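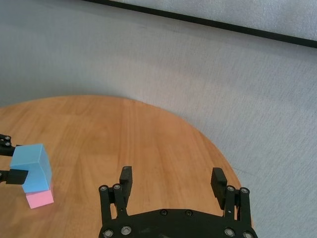
Dranside Library to Extend Evening Hours

By Hartmut Kleinschmidt
May, 4:15 p.m.

The Dranside Public Library will remain open until 9 p.m. on weeknights beginning next month, following approval of the annual operating budget by the town council.

The extension adds 5 hours to the weekly schedule at the main branch on Tripathi Street. Weekend hours will not change. The Mostunetti branch will keep its present schedule until a second evening clerk has been hired.

The council set aside $3000 for additional staffing through the end of the summer. A further request will be considered in the fall, when attendance figures for the new hours are available.

In a survey conducted over the winter, 1565 cardholders returned completed forms. Later closing times were the most frequent request — ahead of more parking and a larger selection of audiobooks. Some 300 respondents stated that they were unable to visit before 6 p.m.

The study rooms on the second floor may be reserved for evening use at the front desk or by telephone. Reservations are limited to two hours per household each day. The children's room will continue to close at 7 p.m.

Recent items
Water Main Work on Tripathi Street Enters Second Phase
Dadinora Bus Line Adds Morning Stop
Summer Reading Sign-Up Opens
Council Posts Minutes of Spring Meeting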